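Round-up savings: read the small print

Prelo has begun switching on round-up savings for its checking customers. Buy a coffee, and the spare change moves to a savings pot. The bank says 3,241 people joined in December and calls that a change in habits. I'd call it a default setting — the box comes already checked when you update the app.

The pot pays no interest until it holds $70. Someone who rounds up 37 cents a day needs more than six months to get there, and any withdrawal starts the clock again.
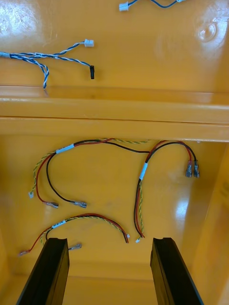 Nilmini Samarakoon wrote in to say that she likes the feature anyway, that she never managed to save a cent on her own, and that losing a little interest doesn't bother her much.

Fair enough. But a standing transfer on payday does the same job, and it earns from day one. Prelo hasn't answered our question about how many of those new savers have reached the minimum. We'll ask again in January.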